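Goodbye to the man who ran the Ornden quiz

There were more people at the Ornden hall for Osaze Garba's memorial than ever turned up to his quiz, a fact his sister Jummai Ojo pointed out from the front before she had even unfolded her notes. "He'd have charged you all at the door," she said.

Osaze was for 15 years chairman of the residents' association, a post he took on for a fortnight while they found somebody suitable. Speakers called him patient, generous and fair. They also called him stubborn, and one of his old colleagues from Sendis used a word we have agreed not to print.

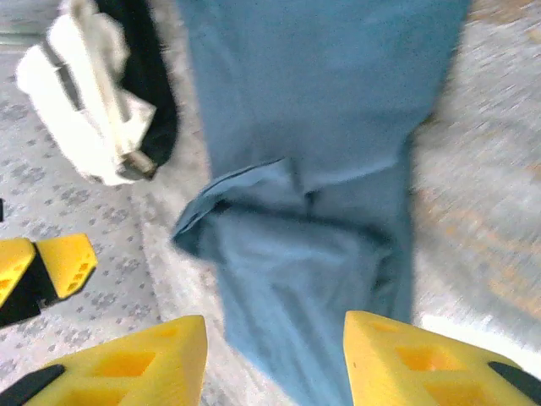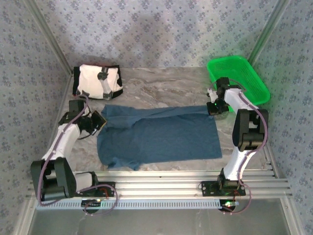
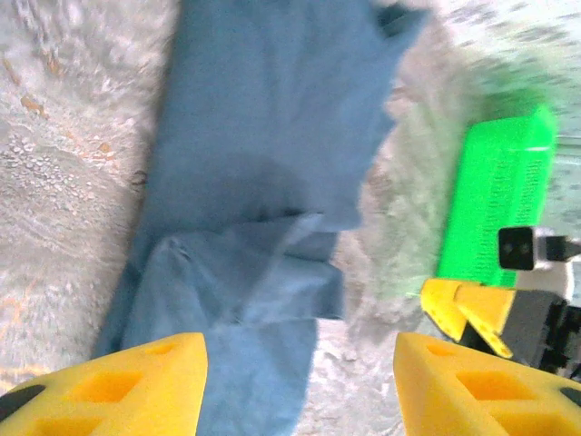
2 min read

The stubbornness got things done. When the council proposed to close the footpath behind Akinola Court, he collected 560 signatures in a single wet November, most of them by standing in people's porches until they gave in. The path is still open. It is also still flooded, and he was working on that.

Jummai spoke about the boy she grew up with, who sold her own bicycle back to her and kept a written record of every penalty he felt he'd been denied. She read out a postcard from Zeltberg, where he and his late wife went every summer. It said, in full: "Hills steep. Soup good. Have complained about the bus."

The singing was hearty and in several keys. Osaze had left instructions for the music, which ran to four pages and included a warning about the organ – a fair warning, as we found in the second verse. He had also asked that no speech go over five minutes. Three did, and each time somebody at the back rang the quiz bell.

Tea afterwards went on until well past six. The collection raised £300 for the footpath fund, plus a button and a foreign coin, both of which he would have wanted looked into.

The quiz will carry on in the small room at half past seven, with Jummai asking the questions. She says she has found his answer sheets and that a fair few of the answers are wrong. Teams who lost by a point in past years are asked not to write in.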